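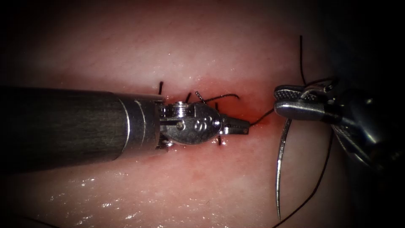
イファンス植物園のツツジ祭りに、今年も行ってまいりました。今年は園路が一方通行になりましたので、そのことについて皆様のご意見を伺いたいと思い、このスレッドを立てます。入口から池までは道の片側に細いロープが張ってあり、杭のところで黒いひもで結んであります。ひもの端は短く切ってあって、写真の縫い目の糸と同じように、一本の線に沿ってあちこちに飛び出しています。私は最初、とてもていねいな仕事だと感心しました。しかし池を過ぎますと、このロープのために白いツツジの斜面へ戻ることができません。戻りたい人は出口まで歩いて、もう一度入口から並ばなければなりません。これは少し残念だと思いました。

投稿者：Fotis Katsaros
五月 ツツジ祭りの一方通行について

Re: 一方通行について
投稿者：斜面の住人

お疲れさまでした。私は一方通行に賛成です。去年は斜面の前で三脚を立てる人と、ベビーカーの人と、お弁当を持った人が正面からぶつかって、まったく動けませんでした。受付の掲示板によれば、初日の入園者は3123人だったそうです。この人数で自由に歩いたら、花の根元が踏まれてしまいます。

Re: Re: 一方通行について
投稿者：Fotis Katsaros

返信をありがとうございます。根元のことは、おっしゃるとおりだと思います。ただ、私が申し上げたいのは、時間のことです。ツツジは、朝の光と昼の光で色がずいぶん違って見えます。朝に白い斜面を見て、昼すぎにもう一度見る、というのが私の毎年の楽しみ方でした。 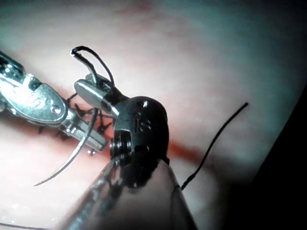

それに、二度並ぶと温室の解説に間に合いません。今年の解説は14時からの一回だけで、イエイアン・パリさん（Ieuan Parri、温室の主任の方です）が担当なさいました。私は五分遅れて着きましたので、最初の接ぎ木のお話を聞くことができませんでした。どなたか内容を覚えていらっしゃいましたら、教えていただけますか。

Re: 接ぎ木のお話
投稿者：mochi_no_ki

私は前のほうで聞いていました。メモが雑ですみません。
パリさんのお話では、温室の横の古い株は、もともとオルトデンの個人のお庭にあったもので、移すときに枝を取って予備の苗を作っておいたとのことです。予備のほうがよく育って、今は池のそばに植えてあるそうです。あとは、咲き終わった花を早めに摘むこと、夏に根元を乾かさないこと。そのくらいです。
あと、品種の名札ですが、今年は39種類に新しい札が付いたと言っていました。字が大きくなって読みやすいです！

Re: 接ぎ木のお話
投稿者：雨男B

名札は読みやすくなりましたが、赤紫の株のところで二枚が入れ替わっていませんでしたか。去年の地図と合わないのですが。

Re: 名札
投稿者：斜面の住人

入れ替わりではなく、去年の地図のほうが間違いです。売店で地図の新しい版を200円で売っています。

Re: 名札
投稿者：雨男B

地図にお金を取るのはどうなんでしょう。入園料に入れてほしいです。雨でぬれたらすぐ破れますし、私のはもう半分しかありません。

Re: 名札
投稿者：Fotis Katsaros

私も一枚買いました。紙は確かに薄いですが、裏に開花の順番が書いてありまして、私には役に立ちました。値段については、人によって感じ方が違うと思います。

さて、これから行かれる方のために、私が歩いた順番を書いておきます。間違いがありましたら、どうぞ直してください。

1. オルトデンの駅前からフリンディックスのシャトルバスに乗ります。乗り場は去年と反対側、薬局の前です。私は去年の場所で待っていて、一台逃しました。

2. 入口を入ったら、急がずに白い斜面を先に見ます。一方通行ですので、ここを通り過ぎると戻れません。上の段にベンチがあります。
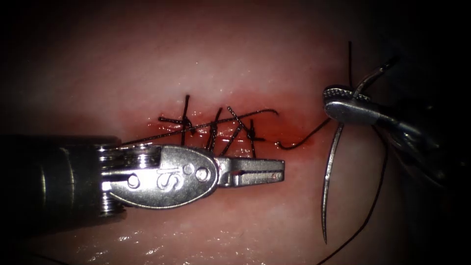
3. 池のまわりを歩きます。ペルネン橋の上は立ち止まり禁止になりました。写真を撮りたい方は、橋を渡ったあとの小さな広場がよいと思います。

4. 温室に入ります。解説を聞きたい方は、先に温室の前で待つほうが安心です。中はとても蒸しますので、上着は脱いだほうが楽です。

5. 出口の売店で苗を売っています。私が着いたときには、黄色の苗はもう売り切れでした。

Re: 歩いた順番
投稿者：mochi_no_ki

助かります。週末に母を連れて行くのですが、白い斜面の上の段まで、足の悪い人でも上がれますか。手すりがあったかどうか思い出せなくて。

Re: 歩いた順番
投稿者：斜面の住人

手すりは左側だけです。下の段からでも十分きれいに見えますよ。お母様とご一緒なら、やはり一方通行のほうが安全だと私は思います。向こうから人が来ませんから。

Re: 歩いた順番
投稿者：雨男B

安全なのはわかりますけど、途中で疲れた人が入口に戻れないのも困りませんか。うちの父は池のところで休みたいと言い出して、結局出口まで全部歩きました。トイレも池より先にはないんですよ。

Re: 歩いた順番
投稿者：Fotis Katsaros

雨男Bさんのお話は、私が気づかなかった点でした。トイレは入口の横と池の手前にありますが、温室の近くには確かに見当たりませんでした。mochi_no_kiさんは、池の手前で一度お寄りになるのがよいと思います。

一方通行については、斜面の住人さんのご意見を読んで、私の考えも少し変わりました。それでも、白い斜面のところに一か所だけ、戻るための細い道を作っていただけないかと思っております。出口にアンケートの箱がありましたので、そのように書いて入れてきました。日本語の「迂回路」という漢字が書けず、ひらがなになってしまいましたが、読んでいただけると思います。

Re: 歩いた順番
投稿者：斜面の住人

戻り道には反対ですが、トイレの件は私もアンケートに書きます。来週また行くので、黄色の苗が入荷していたらここに書き込みますね。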